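**Punside precinct notes — November**

Quick one this month, the long version is still sitting in drafts. Main thing is the records fight between the county clerk's office and the Ikent council, and what it means if you filed a request and never heard back.

Short version. The council voted in closed session to refer the clerk's office to the state auditor over the Flitent road contract. Clerk's office says the file it released is complete. Council says pages are missing, and that two of the pages that are there carry a date stamp later than the contract itself. Both sides put out statements within an hour of each other, both before 3 p.m. Neither attached the pages. Typical.

What we know so far:

- The file as released runs 44 pages. The council's own index lists more, but the index was typed up after the fact and isn't signed.
- The contract was for resurfacing on the Barbu side, plus drainage. Drainage never got its own vote, it was folded in as an amendment.
- The clerk's office wants the referral withdrawn and has asked for a public hearing. No hearing room booked as of this writing.
- The auditor can ask for originals. Can't order anyone removed, whatever you read on the Barbu page.

The opposition members on the council walked out before the referral vote, so it passed with 3 in favor and none against. Quorum question there, obviously. The county attorney was asked about it in the hallway and said a written opinion is coming. No date given for that either.

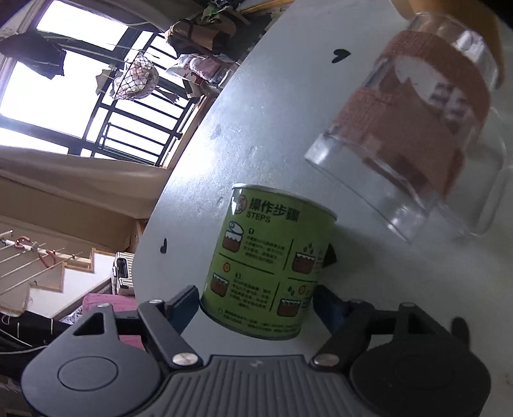
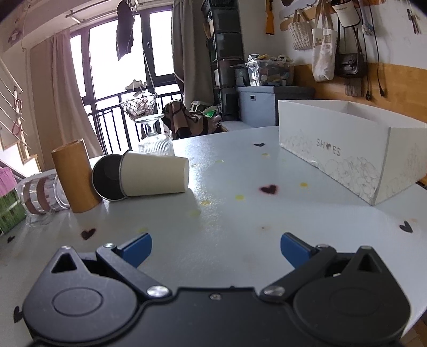
**If I filed a records request with the clerk before the referral, do I have to file it again?**

Your original request stands and keeps its place in line. The referral covers the Flitent file only and doesn't freeze anything else in the office. If the reply deadline printed on your receipt has passed, send a short letter quoting the receipt number and ask for the status in writing. Keep a copy. Requests that touch the Flitent file itself will probly wait until the auditor decides whether to take it.

Other stuff from the same meeting, fast:

Copy fees. Going up unless somebody objects in writing. First 500 pages a year stay free for residents, after that it's per page. The draft had 800 and that got cut during the afternoon break, no discussion on the record. Minutes just say "amended."

Punside polling place. Still the school gym for now. The lease on the old one was not renewed and the Ikent elections office is looking at two adresses, both on the far side of the highway. Complaints go to the elections office, not the council — the council will only forward them, and slowly.

Audio from the closed session. Won't be released, but the vote tally has to be. We asked for it the same evening and got an auto reply. Will post it when it comes.

Public comment at the next meeting is at the start again, 7 p.m. Sign-up sheet goes out at 6:30 and gets pulled when the gavel drops. Written comments can be dropped at the front counter until noon that day, one page, name and street on it or they don't get read in.

More when the attorney's opinion lands.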